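Alumni Screen Notes: Vy Quách's short is heading into production

If you took the Thursday-night-style pizza-and-pages workshop with me at any point, you already know Vy Quách. She was the one who brought her scenes printed on yellow paper and then argued with every single note, including the ones she ended up taking. Well, her script "Plimov" has been picked for this year's Bustport Shorts Lab, and I am so happy I've been telling people in the grocery store.

The Lab took in 232 scripts and chose 4. Each of the four gets a small crew, a mentor, a week of shooting and a screening in June at the Romamano, that old two-level theater by the ferry landing with the terrible parking. Vy found out by email while she was at the dentist and had to sit there with her mouth numb for another half hour before she could call anybody. She called me third, after her mother and her roommate, and I'm choosing to be flattered.

Now, about the script. "Plimov" is 19 pages long and takes place over one night in a piano repair shop. Plimov is the name painted on the window, and the man who runs the shop isn't called that and never was. He bought the business with the name on it and has been answering to it ever since. A woman comes in right at closing time asking for the original Plimov, and he lets her believe she's found him. I don't want to give away more, but there's a phone call on page 12 that I've read maybe six times and it still gets me.

The first version I saw had a brother in it, and a subplot with a stolen van, and a dream (I've begged all of you about dreams). It ran long and it was a bit of a mess, but the shop was already there. You could tell she knew where every tool hung. Over the winter she threw out the van and then the brother, and she kept the dream until draft five just to annoy me. What's left is two people and a lot of pianos with their lids up.

I asked her what the mentoring has been like so far. Hers is Ásgeirsdóttir, who everybody at the Lab calls by that one name, and who apparently reads scripts out loud from start to finish in a completely flat voice with no acting at all. Vy said the first session was horrible! Every line she was proud of sounded like a parking ticket. Then she went home and cut eleven lines from the opening, and when they met again the scene was half a page shorter and she didn't miss any of it. I may steal this for the fall workshop. Consider yourselves warned.

The other thing they've been going over is how little the two characters need to say while they're busy with their hands. He restrings, he pours her something, she turns over the keys he's pulled out of a broken upright. Vy told me she used to write those bits as one line each ("He makes tea.") and now she's giving them room, because in a short you don't have much else. I went back and looked at my own scripts after that conversation and found "He makes coffee" in three of them, so we're all learning.

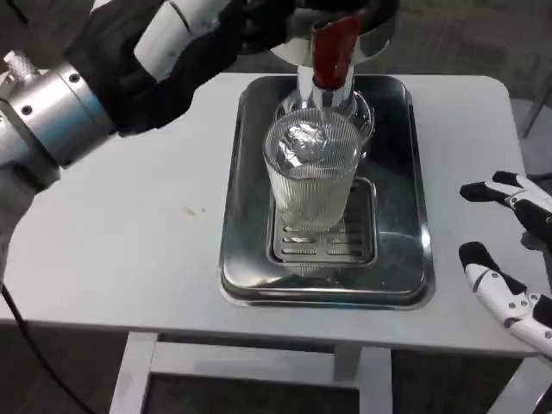
Kettle spout, ribbed glass, and a whole lot of shiny metal.

Shooting starts in the spring, in a real repair shop that the Lab has rented, and they've got a composer lined up who wants to use only out-of-tune instruments. Vy isn't directing. She was offered the chance and said no, which surprised me a little, but she'd like to stand at the back and watch somebody else figure it out. She'll be on set every day for rewrites and has already bought a folding stool.

A few practical bits. The June screening at the Romamano is open to everyone, with all four shorts shown back to back and a talk with the writers afterward. The big room seats 800, so there should be plenty of space, but alumni can ask for seats together if you let me know ahead of time. The talk starts at 8:30 p.m. and the bar upstairs stays open through it. Come by bus if you can! I circled that lot last year until I missed the entire first film.

Vy has also said she'll visit the fall workshop and bring all the drafts, van included, so you can see how a script gets from one end to the other. Bring your own pages too, and please number them this time.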